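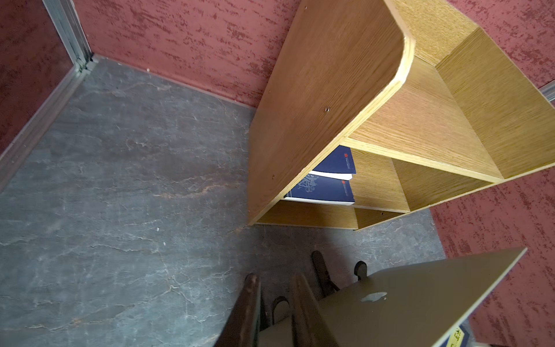
Rhodri Powell thinks the question is put too early, and that we should first ask what a chore is.

Chapter 4. Putting Things Back

Tidying a shelf looks like one job. For a machine it is several, and each can fail alone. Two books lying in a low compartment, partly hidden behind a side panel, must be found before they can be gripped. At Skoststead the same shelf task was tried 300 times in July, and 28 tries ended with the book on the floor. In this chapter we study reach first, then grip.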